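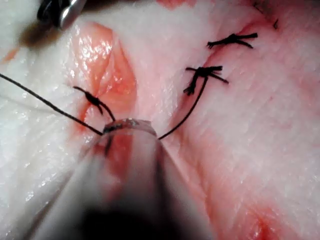

Tissue surface, close view.

Vivbridge Surgical Skills Program
Progress report to the Bakent Fund, Mar 4, 2018

Enrollment. The program took in 28 trainees from the Bakent and Kastham hospitals. All of them have finished the knot-tying and wound closure units. Up to five will need extra bench time before they move on to the bowel unit.

Teaching space. The move to the Yazıcı building was finished in December. The new room has better drainage and its own cold storage, so practice tissue no longer has to be brought over on the morning of each class. The second sink still leaks and the landlord has been told twice.

Supplies. We used 998 suture packs in the period, more than planned. Most of the overrun came from the evening sessions, which filled up faster than we expected. We have moved money from the travel line to cover it and will not ask for an increase this year. 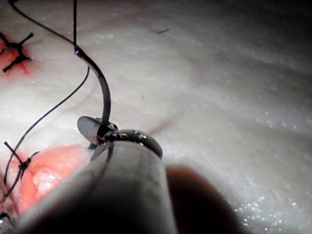
Curved needle held in the jaws of an instrument.

Assessment. The scoring sheet was cut from two pages to one after instructors at Kastham found it too slow to fill in. Scores from the old and new sheets are being kept apart until the end of the grant year.

Staffing. We have four part-time instructors. One post at Bakent is open and will be advertised again with shorter hours.

Next period. Start the bowel unit, fill the open post, and send the fund a revised supply budget.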